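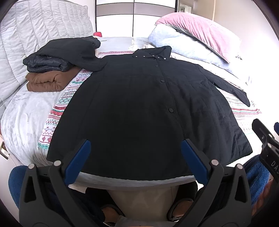
The black coat, buttons up, on the bed.

How do I fold a long winter coat so the collar survives storage?

Posted by Poonam Shukla on September 8, 2018
Print this page | E-mail to a friend | 447 views

Hello everyone! I have been reading this site for ages and finally have something to ask. We moved into a smaller apartment in Ponbridge in August, and the bedroom closet is so shallow that a coat on a hanger keeps the door from shutting. So all the winter things are going into flat bins under the bed, and I've been spreading them out on the mattress one at a time to fold (my mother always did it that way, and I can't seem to fold anything standing up).

Sweaters are fine. Puffy things are fine, they just squash. It's the long black coat that has me stuck. It has a stand-up collar with little snaps on it and big round buttons down the front, and it's wide at the hem, so every time I fold it in half I end up with a triangle sticking out somewhere. Last year I stuffed it in a suitcase, and the collar had a crease across it until nearly Christmas. I steamed it twice!

My bins are the long Dindisero ones, 4 inches deep inside, which isn't much. Do I button it first or leave it open? Do the sleeves go in front or behind? And should the lighter black pieces go in with it, or by themselves? I'd love to hear from anybody who has done this with a coat they care about.
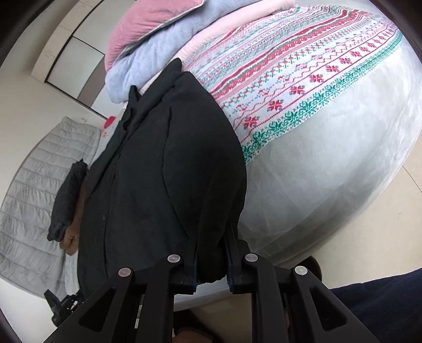

Prasetyo Liew
Take the thin things first, Poonam, and leave the coat for last. Anything shirt-weight can be pulled straight by the hem, smoothed upward with your palm, and folded in thirds, and then you have a nice soft stack to use as padding. I do ours every fall and I always want to start with the big coat to get it over with, and I always regret it.

For the coat itself: button every button but leave the collar snaps open. Lay it face up, give the hem a tug so the front hangs straight, then turn it over so the back is facing you. Bring one sleeve across the back, flat, and then the other on top of it. Now fold the flared sides of the hem inward until the whole thing is one long strip the same width from shoulder to bottom - that gets rid of your triangle. Put a rolled towel where the next bend will be and fold the bottom up over it, stopping short of the collar. The collar should stick out past the fold with nothing on top of it. I tuck a rolled T-shirt inside the neck so it keeps its shape.

With 4 inches you may find the towel is too thick at the bend. A pillowcase rolled up loosely will do. And please brush the coat and empty the pockets before any of this. I once stored a cough drop for a whole summer and I'm still a little sad about that lining.
10 people found this helpful | Reply | Share

marquez_st_mom
just hang it behind the bedroom door. or get the vacuum bags, I got Oser ones and they work 100 percent, everything goes flat as a pancake

Prasetyo Liew
The bags are great for comforters! I would keep a coat with a shaped collar out of them, though. Flat as a pancake is what Poonam is trying to avoid.

Poonam Shukla
Thank you both so much. The door idea is a kind one, but ours opens against the dresser, so there's no room behind it. I'm going to do the brown things and the puffy one tonight and give the coat its own bin, with the sleeves across the back like you said. I had been crossing them in front all these years, over the buttons, which probably explains the little round dents I could never press out.

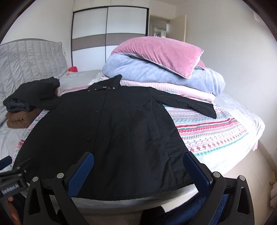
Coat laid out flat, with the rest of the winter pile beside it.

One more small thing, if you're still around. The blanket I fold on is a knitted one and it grabs at the wool a bit when I turn the coat over. Would you put a plain sheet down first?

Prasetyo Liew
Yes, a smooth cotton sheet, and then you can slide the folded coat right off it and into the bin. Leave the lid off overnight before you push it under the bed.

3 answers | 4 comments | Share | E-mail this page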